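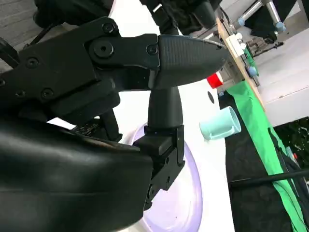
Has anyone bought the Follumer fingertip pad kit for a two finger gripper and kept it on longer than a month? Trying to decide before the July order closes. We have the Bastlow gripper on a light arm, wrist camera, doing table clearing – cups, plates, kids' plastic stuff mostly. Stock pads were smooth rubber and let go of anything with a curve. A guy at Dindar lent me one set of the Follumer pads, the cross-hatched kind with the tapered tip, and I like them so far but I've only had them on for 100 picks or so. Plates are fine, the lavender one with the raised rim is easy, you come in at the rim and close. My problem is a cup on its side like the mint green one, handle down low and mouth facing away. Tip is so narrow it touches the cup wall at one spot and the cup rolls. Sometimes it rolls, sometimes it grabs. Can't see a pattern.

So questions, sorry they're a bit jumbled

1. does the texture wear down, and how fast
2. is the wide pad (the other one in the kit) better for cups lying down
3. is the full kit worth it over just buying pads loose. Full kit has both shapes, the linkage plates, screws and their setup file
4. anybody used the setup file?? the page says almost nothing about it

Not interested in suction, we tried it, don't want the hose.

Posted by Parvathi Murthy
3 answers

Answer from Jozef Dierckx (marked helpful by asker)

Had the full kit since winter. Will go in your order.

Wear – yes, but slow. I keep a log because our lab manager wants one. First set went 1,422 picks before I swapped it, and the hatching was still visible then, just shiny at the very tip. Grip on dry plastic was still ok. Grip on anything soapy had dropped off well before, maybe halfway through? didn't note it down, should have. Wash them with plain dish soap and let them dry. I used alcohol wipes on set two and it went hard and started dropping forks, so dont do that.

Wide pad is better for cups lying down, yes. It is worse for everything flat. With the narrow tip you can slide in next to a plate and get the rim, with the wide one I bumped the table nearly every time. I ended up leaving the narrow ones on and changing how I approach the cup. Come straight down with the fingers either side of the body, close to the middle, and close slow. If you come in from the side, one finger gets there first and pushes it. That's your rolling I think. Also check which way the handle is, if it's touching the table the cup won't roll that direction so let the first finger push toward the handle. Sounds fussy but once it's in your script you forget it.

Kit vs loose: if your linkage plates are in good shape buy loose. Mine had a stripped hex socket on the pivot screw so the kit made sense. Screws in the kit are decent. Put a tiny bit of threadlocker on the one nearest the pad, mine backed out twice and the finger got a wobble I chased for two days thinking it was the camera.

Setup file is just finger length and a force limit. Useful! but you can type it in by hand in five minutes. Recheck your closed position after you change pads, new ones are a hair thicker than stock and my gripper was stopping early and reporting a grasp on nothing.

Comment by Parvathi Murthy: ok the closed position thing might be half my trouble, never re-zeroed after the swap. Will try tomorrow morning. And the handle trick

Comment by Jozef Dierckx: do that before you spend any money

Answer from Hermenegildo Lozano

Don't buy Follumer, get the Carvalho ones. Cheaper and they last. I got 800 picks out of a set and still going, no wear I can see. Shipping was slow tho.

Comment by Mafalda Bastos: Carvalho pads don't fit a Bastlow without the adapter, which is extra and adds length to the finger. Which gripper are you on?

Comment by Hermenegildo Lozano: older one, not a Bastlow. didnt know about the adapter

Answer from Fernanda Guerreiro

Adding one thing as I returned my kit. Pads themselves good, agree with Jozef on all that. My issue was the service side. One pad came with a bubble under the texture and it took 3 emails to get a replacement, and they first sent me the wide shape. Was polite enough, just slow. Check both pads under a light when the box comes and write to them the same day, the return window is short and it starts from the ship date.

I did 323 picks with the replacement before we moved to a different gripper for unrelated reasons. Zero complaints on grip. If you only need narrow pads, buy two loose sets and skip the box. That's what I would do if I was starting over.

Also lower your closing speed for thin plastic cups. Ours popped out forward like a watermelon seed at the default.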